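In March our arm at Sernstead had a fault that took me two evenings to understand. During the tray test it stopped with a grip error after 45 minutes, and the bottle rolled off the table. Luckily my foot was not under it.
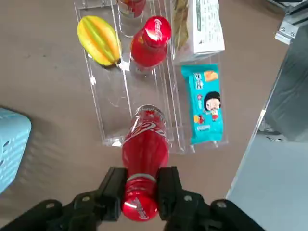

*Bottle held by the cap end, lined up with the middle of the tray.*

I blamed the fingers first. Then Marichka Pylypenko read the log and found the force limit was set to 79, my old value for boxes. I have lowered it now, and I keep my feet behind the line.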